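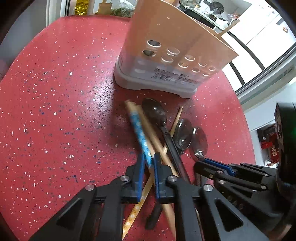 Mesthorpe House – Residents' Monthly Meeting

Minutes, 2 Jan 2026, downstairs dining room, 7:00 p.m.

Present: Jiahui Fu (chair), Ghada Matar, Florencio Urquijo, Shabnam Awan, Mingxuan Yao (minutes), and others as signed on the sheet by the door.

Apologies: several households are still away for the holiday. Florencio asked whether we should be deciding anything with so many people gone. Jiahui said we would see how far we got. The house rules ask for 19 adults before a vote on money. We had that at the start and lost a few before item 4, which matters for what follows.

1. Minutes of the last meeting

Accepted with one change. Shabnam did not "agree" that the new hallway bulbs were better. She said they were brighter. Corrected.

2. Matters arising

Bike room lock. Reported as fixed last time. Ghada tried it on her way in and it opened with a firm push. Jiahui to call the locksmith again and ask what we paid for.

Gutter over the side door. The man who was coming in the fall did not come. He now says spring. Florencio does not believe spring either and will look for someone else.

Letter from Mancombe, next door, about noise. Jiahui has written back. Mancombe wants quiet in our yard from nine in the evening. Several people pointed out that the last loud party on the block was at Mancombe. Jiahui's reply did not mention this. Some thought it should have.

3. Proposal: heat and hot water controls from Kondar

Jiahui introduced this. Kondar has offered to put new valves on all the radiators and a control unit in the boiler room. The first year would have no monthly fee. The sales sheet was passed around. It promises "comfort you can feel" and a lower bill.

Ghada asked how much lower. Jiahui said the sheet did not give a number but the man on the phone had been positive about it. Ghada asked if he had been positive in writing. He had not.

Shabnam spoke in favor. Her rooms on the top floor are too hot by midmorning and she opens windows in January to cool them, so we are paying to warm the street. She would like something done this winter and does not much care whose name is on the box. She said the house has talked about the top floor for as long as she has lived in it.

Florencio agreed about the top floor but was not sure valves are the answer. He thinks the system has never been balanced, and that a plumber with a wrench and a free day might do as much good. He also asked what happens in the second year. The sheet says fees "will be set in line with use." Neither he nor anyone else at the table could say what that means. Whose use? Measured how? If we use less, does the fee drop?

Mingxuan (me) asked what happens to the valves if we stop paying. Jiahui had asked this too. The answer was that customers rarely leave. I would like it recorded that this was not an answer.

A question came from the back about whether the valves need the internet to work. Jiahui believes they do, for the schedule, but that they can be turned by hand. She will check. Our connection went down twice in the past month and I would not want my heat to go with it.

Ghada had called a building that Kondar lists as a happy customer. The person she reached said it was "fine, mostly." They had the system installed over the summer, so they have had only a few cold weeks to judge it by. Their first bill was lower than the year before. It was also a milder month than the year before, which they were fair enough to say themselves.

Shabnam said we could go on asking questions until June. Florencio said that might be a good idea, as we would then not need heat. There was some sharpness here on both sides, and Jiahui moved us along.

Agreed without a vote:
Jiahui to ask Kondar for second-year fees in dollars, in writing, and for what happens to the equipment if we leave.
Florencio to get a price for balancing the radiators from a plumber who does not sell valves.
Shabnam to write down the temperature in her rooms, morning and evening, until the next meeting. Ghada will do the same on the ground floor so that we have something to set it against.

4. Laundry room and the Pap app

The booking app, Pap, has been in use since the fall in place of the paper sheet. Jiahui had asked for views.

Views were mixed. Those who work odd hours like being able to book from their phones. Those who do not like it said that people book slots and then do not show up, and the machine sits idle while the app says it is taken. With paper you could cross out a name after ten minutes and take your chances.

Pap sent us a summary saying we had made 374 bookings. It calls this "strong engagement." Florencio asked how many of those turned into a load of laundry. The summary does not say. I have done my own wash at times when the app showed a full evening and there was no one else down there, so I have my doubts.

Ghada noted that two of the older residents do not have the app and have been asking neighbors to book for them. She does not think a laundry room should need a favor. Shabnam offered to put the paper sheet back up next to the app for one machine only. Florencio thought two systems would be worse than either one. Jiahui said it could hardly be worse than the present arrangement, and asked if people would try it for a month.

By this point we were short of the number for a vote, but as the paper costs nothing we went ahead. The left-hand machine goes back to paper. The right-hand machine stays on Pap. To be looked at again next time.

5. Shared dinners

Attendance has been good. The sign-up is less good. At the last dinner three people ate who had not signed up and there was not enough rice. The cooks would like names by noon the day before. It was pointed out that we ask for this every winter. Jiahui will ask again.

Ghada raised the cost. The suggested amount per plate has not changed in years and the cooks are making up the gap out of their own pockets. Nobody present wanted to keep it that way, though people differed on the fix. Shabnam would raise the plate price. Florencio would take a little from the house fund, on the grounds that everyone says the dinners are good for the house. I asked whether people who never come should pay for those who do. Florencio said people without bikes pay for the bike room. I am still thinking about that one.

No decision. It involves money and we did not have the numbers. Ghada to bring three months of grocery receipts to the next meeting so that we know the size of the gap.

Washing up: the rota is on the fridge. It is not being followed. Jiahui asked for ideas. A suggestion to fine people was not popular. A suggestion to thank people was thought unlikely to work.

6. Trees at the front

The city may or may not be replacing the dead tree by the gate. Jiahui has been told both. Florencio would like to plant something ourselves and let the city complain. Jiahui would like to wait for a reply to her second letter. We are waiting.

7. Any other business

Shabnam asked for the storage room to be cleared before anyone spends money on shelves for it. Her view is that most of what is in there belongs to people who have moved out. General agreement, though I would point out that there was general agreement last year. Notice to go up on the storage room door this week – anything without a name on it by the next meeting goes.

Ghada asked if meetings could end by nine. Jiahui said they could if item 3 took less than an hour.

A package for Mingxuan Yao has been signed for by somebody in the building. I would like it back.

Meeting closed at 9:20 p.m.

Actions

Jiahui: locksmith; written answers from Kondar, including the internet question; dinner sign-up reminder; city letter, if there is a reply.
Florencio: gutter; plumber's price for balancing.
Shabnam: top floor temperatures; paper sheet and a pen on a string for the left-hand machine; storage room notice.
Ghada: ground floor temperatures; grocery receipts.
Mingxuan: minutes; ask Pap whether it can tell a used booking from an unused one.

Next meeting: first week of next month, same room. Day to be confirmed once Jiahui knows who is back. Corrections to me before then, please, and on paper if possible.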